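2020年9月

仿真抓取,腕部相机视角,策略评估笔记

接着上次没写完的。Vikas 把新的评估脚本合进来之后,成功率从 30% 跳到 77%,群里一片叫好。我不太信。策略权重没动,控制频率没动,只换了场景配置和判定函数,一口气多出这么多,我的第一反应是判定函数放水了。先把这话写在前头,免得过两天自己也跟着高兴起来。

今天做的事:

一、把旧判定和新判定放在同一批回放上跑。旧判定要求物体离开台面并保持一段时间,新判定只看“指间有物体”这个标志位。标志位来自分割掩码和两指包围区域的交集,没有接触力,也没有看物体高度。也就是说物体只要在画面里落进两指之间,哪怕离指面还远,都有可能被记一次成功。Vikas 说阈值调过,他那边看没问题。我问阈值是在哪批数据上调的,他说就是评估那批。好吧。

二、翻回放。Flendero 这套渲染器出的腕部图比以前漂亮得多,石材纹理、木纹都有,Abhishek 很喜欢,说这样训出来的感知模块迁移会更好。可能吧,我还没看到一张迁移的对比表。我倒是看到一个坏处:纹理一复杂,深度估计网络在石纹上就开始起伏,白色纹路被当成微小的台阶。规划器拿到这种高度图以后会把下探终点抬高或压低,两种情况我都碰到了。旧场景是纯色台面,这个问题一直被盖着。

三、查坐标系。腕部相机的外参在新配置里换了写法,从“相机到法兰”改成了“法兰到相机”,加载代码里有一处取逆,可视化工具里又有一处取逆。两个错互相抵消,所以看可视化永远是对的,而规划器走的是另外一条路径,只取了一次。我把这件事跟 Brijesh 对了一遍,他认为规划器那条才是正确的,可视化只是碰巧。我倾向同意,但要等把标定板那个单元测试补回来再下结论。那个测试去年12月被人标成跳过,提交说明只有一个词:“临时”。

四、遮挡。这是我今天花时间最多的地方。腕部视角里夹爪本体占了画面下方很大一块,目标靠近指根时下半截会被本体挡住,分割只能拿到露出来的那点。掩码质心于是整体偏向可见部分,也就是偏向指尖方向。旧代码里有一个补偿项,按掩码面积和先验尺寸的比值往回推,新代码把它删掉了,理由是“网络应该自己学会”。网络有没有学会,看误差分布就知道:目标完整可见时误差很小,一旦被挡住,偏差全朝同一个方向。这哪里是噪声,分明是系统误差。

下面贴一张评估回放里的腕部画面,当作讨论遮挡用的样本。新判定对这类画面很宽容,掩码在两指之间就够了;可是单看这一帧,既说明不了指面碰到了东西,也说明不了接下来能不能提起来。

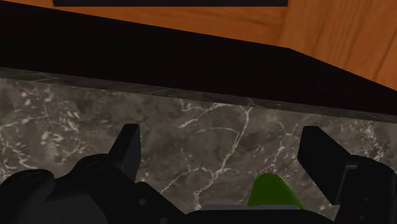

图:仿真腕部视角。夹爪张开,贴近石纹台面;绿色物体在两指之间,偏右指一侧,下部被灰色薄板挡住。

对着它再说几句。绿色物体只露出上面一截,颜色和周围的深色石纹差得很远,分割在这种对比度下当然好看。Abhishek 拿类似的画面说明感知“已经解决”,我觉得这个结论下早了。换成深色物体放在同样的台面上试试,再说解决不解决。另外目标并不在两指正中,更靠右指。如果控制器对称闭合,右指会先碰到,物体被推着走还是被夹住,取决于摩擦参数,而摩擦参数在配置里是默认值,谁也没量过。

画面远处还有一大片黑色板面,几乎没有纹理。深度网络在这种区域怎么输出我不放心,单独抽查了一遍,结果是输出很平滑、置信度很高,数值却随腕部姿态漂。规划器把它当障碍物用,所以有时会绕一个没必要的大弯。Varkton 那边的规划库支持按置信度加权,可置信度本身就不可信,加权也白加。

五、控制侧。下探段的速度上限在新配置里没写,回退到库里的默认值。仿真里看不出毛病,末端照样停得住,毕竟仿真的电机没有延迟。我给执行链路加了2个控制周期的延迟再跑,停止位置立刻往下多走一截,贴着台面的那些轨迹开始报穿透。Emmanuel Khaemba 说真机的延迟大约8毫秒,他是从日志时间戳推的,没有专门测。这个数我先记着,不拿去写报告。

六、工具。回放查看器不能按失败原因筛选,我现在是靠文件名硬找,很蠢。Manju Awasthi 写过一个小索引脚本,放在 Friesen 那个仓库里,接口跟现在的日志格式对不上,字段名改一改应该能用。还有,查看器拖进度条时图像和关节状态会错开一帧,之前好几次“夹爪还没合上就判成功”的投诉,其中有一部分恐怕是查看器的锅。要把这两种情况分开,只能读原始日志。

暂时的看法(可以被推翻):

新的成功率不能对外说。Curkeria 那边如果来要数字,先给旧判定的,并且写清楚场景是哪一版。

旧判定的数字也别太当真。旧场景没有石纹,没有这么重的遮挡,两个数本来就不能直接比。真要比,得旧策略和新策略、旧判定和新判定交叉跑全,随机种子固定,场景固定。Vikas 嫌跑得久。久就久吧。

渲染漂亮这件事我没意见,只是别把它当成证据。

待办:
- 判定函数加上物体高度和双指接触两个条件,保留旧标志位做对照。我来。
- 外参只留一个加载入口,可视化和规划器共用。Brijesh。
- 恢复标定板单元测试,跑不过就让它红着。Brijesh。
- 遮挡补偿项先加回来,做成开关,默认开。Vikas 反对默认开,讨论后再定。
- 深色目标加深色石纹台面的场景一组。Abhishek。
- 下探速度上限显式写进配置,缺了就报错退出,不许回退默认值。我来。
- 链路延迟专门测一次,别再从时间戳里猜。Emmanuel Khaemba。
- 索引脚本改字段名,顺便看看错帧是不是缓冲区的问题。先问 Manju Awasthi 有没有空。

补记:晚上把高度条件加上,先挑新判定里记为成功的回放重跑了一小批,有几条立刻翻成失败,都是目标靠近指根的。样本太小,不写比例。还有一条反过来,旧判定记失败,逐步看日志却像是夹住了,提起时间差一点点没达到要求。旧判定的保持时间是谁定的,提交记录里没找到,明天问 Brijesh。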